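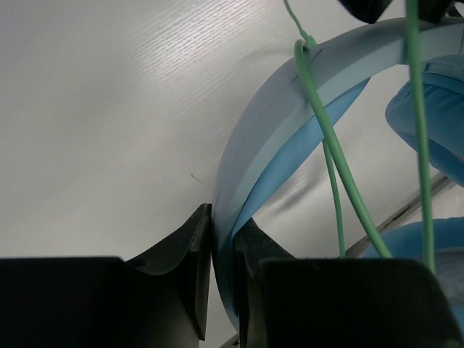 Clino 3
Grasp planning and cable-aware motion software for two-finger grippers

Products / Software / Clino
Overview | Modules | Requirements | Licensing | Support

Clino is a software package from Dromura for picking, moving and putting down objects that have cords attached. It takes in wrist camera images and joint data, finds the object and any cords near it, picks a grasp, and plans a path that keeps the cords clear of the fingers. It runs on a single computer beside the arm and does not need a network connection once it is licensed.

Most grasp planners treat the world as a set of rigid shapes. That works for boxes and bottles. It works poorly for headphones, chargers, hand tools with a power lead, and anything else where part of the object is free to swing, drag or wrap around a finger. Clino was written for those jobs. It will also pick boxes and bottles.

What it does

Clino builds a model of the workspace with two kinds of things in it. Bodies are parts that hold their shape, such as a headband, a plug housing or a tabletop. Strands are thin parts that bend, such as a cord or a strap. Each strand is stored as a centre line with a width, and each one carries a confidence value along its length. Where a strand passes behind a finger or another object, Clino keeps a guess at the hidden part and marks it as a guess. The planner gives guessed sections a wider margin than visible ones.

Grasp candidates are then scored. The score takes in finger clearance, the angle of the two contact faces, how far the grasp is from the estimated centre of mass, and whether closing the fingers would trap a strand. A candidate that would trap a strand is dropped unless the strand is the target.

Modules

Clino Perceive
Segments bodies and strands from the wrist camera, with an optional second fixed camera. Strands that cross each other are labelled with an over/under order at each crossing. Same-colour strands are the hardest case and the order may come back as "unknown". The planner accepts unknown crossings and plans as if either strand could be on top.

Clino Grasp
Generates and ranks grasps for parallel and angled two-finger grippers. Finger shape is loaded from a mesh file. If you print or machine your own fingertips, export the mesh with the gripper closed and again with it fully open. Clino needs both.

Clino Path
Plans arm motion with the object in hand, including whatever is hanging from it. You set a maximum drag distance for each strand. If no path meets the limit, the module returns the best path it found along with the limit it breaks, and the arm stays where it is until you accept or refuse.

Clino Replay
Records camera frames, joint positions, planner decisions and operator overrides on one timeline. You can step through a run, change a setting, and see which grasp would have been chosen at any point. Replay files open on a computer without a Clino licence.

Picking a cord by itself

Strand targets are handled differently from body targets. When the target is a plug or connector on the end of a cord, Clino looks for the rigid housing first and tries to place the fingers there. The flexible part of the cord is the second choice and the metal shell of the plug is blocked by default. You can unblock it in the target file, but we don't recommend it for anything you intend to use again.

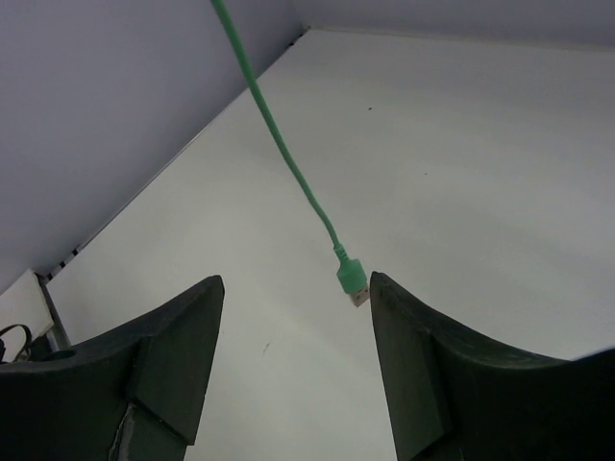 A hanging connector moves when the arm moves near it and sometimes when the air does. Clino Perceive tracks the housing between frames and holds off closing until its motion falls under the settle threshold. The default is suited to short free lengths. For longer ones, raise the settle timeout before you touch the threshold. A loose threshold gives more missed grasps than a long timeout costs you in cycle time.

If the housing leaves the camera view during the final approach, the module can finish the move blind or back off and look again. Back off is the default. Blind finish is faster and is fine where the cord is held at the top by a fixture.

Setting up

A first install takes most people a morning. The order is:

1. Install the software and enter the licence key.
2. Load the arm description and the finger meshes.
3. Run the hand-eye calibration with the printed target. It takes 31 poses. Keep the target flat and do not move it partway through.
4. Teach the work surface by touching three points with the closed fingertips.
5. Run the free-space check with nothing in the gripper.
6. Load or create a target file.

Step 3 is where most support calls start. Glare on the tabletop is the usual trouble, especially with pale, glossy surfaces under overhead tubes. Turn a light off or tilt the target a little and run it again. The calibration report gives an error figure for each pose, and you can throw out the worst ones without repeating the lot.

Target files are plain text. A basic one lists the bodies, the strands, which bodies the strands join, and any no-touch areas. The library that ships with Clino has 16 of them, covering headphones, USB leads, wall chargers, corded computer mice and a few hand tools. Most users copy the nearest one and edit it.

Requirements

Computer: 64-bit Linux, dedicated graphics card with 8 GB of memory or more, 32 GB of system memory
Arm: six or seven joints, position or velocity control, driver supported by the Clino bridge
Gripper: two fingers, position feedback required, force feedback optional
Camera: colour wrist camera, global shutter preferred, fixed focus
Second camera: optional
Disk space: 40 GB for the install, plus room for Replay files

Clino does not support suction grippers or hands with three or more fingers. It does not do safety monitoring. Your cell must have its own emergency stop and guarding, wired separately from the Clino computer.

Works with

Vidal fingertip sets are supported directly. Choose the set from the drop-down list and the meshes load without any further steps. The Gavatis scheduler can start and stop Clino jobs and read back results through the job socket. Other schedulers can use the same socket, and the message format is in the manual.

A Python interface is included with every licence. It covers everything the graphical screen does except calibration.

New in version 3

Over/under labels at strand crossings
Separate margins for visible and guessed strand sections
Back-off option on final approach
Replay files can be trimmed before sharing
Target files now allow padded bodies such as ear cushions, with a squeeze limit
Fixed: planner no longer stalls when a strand leaves the image and comes back in at another edge
Fixed: finger meshes in inches were loaded as millimetres without a warning

The squeeze limit was asked for by several users handling headphones. A padded body can be brushed or lightly pressed by the outside of a finger without the path being refused. Set it to zero to get the version 2 behaviour.

Known limits

Clear and reflective strands are found poorly. Fishing line is not found at all. Dark cords against dark fingers are often lost close to the gripper, so choose a finger colour that contrasts with your cords if you have the option. Coiled cords, like the ones on old telephone handsets, are treated as one thick strand. Clino does not untie knots. It can tell you that a knot is likely, and stop.

Clino plans one arm at a time. Two arms can share a workspace if the Gavatis scheduler or something similar keeps them apart.

Licensing and price

Single-arm licence, one year: $1140
Includes all four modules, updates released during the year, and email support. The software keeps running on its last installed version for as long as the licence is current. Teaching licences are available to schools, colleges and universities for classroom use. Write to us for the form.

A trial key is free and lasts one month. It is the full product, with Replay recordings limited to ten minutes each.

Licences are tied to the computer and can be moved twice a year from your account page. If the computer has died, email support and we will release the key by hand.

Downloads

Clino 3 installer
User manual (PDF)
Target file guide (PDF)
Calibration target, A4 and letter size (PDF)
Sample Replay files

Print the calibration target at 100 per cent. "Fit to page" will shrink it and the calibration will be wrong by the same amount.

Contact

Sales and trial keys: Tamsin Mbeki
Technical support and custom finger meshes: Ha-neul Min

Support is answered from 9:00 a.m. to 5:00 p.m. on working days. When you report a problem, attach the Replay file and the target file. A screen capture by itself is rarely enough to go on.

Related products
Clino Bridge driver pack
Vidal fingertip sets
Gavatis scheduler connector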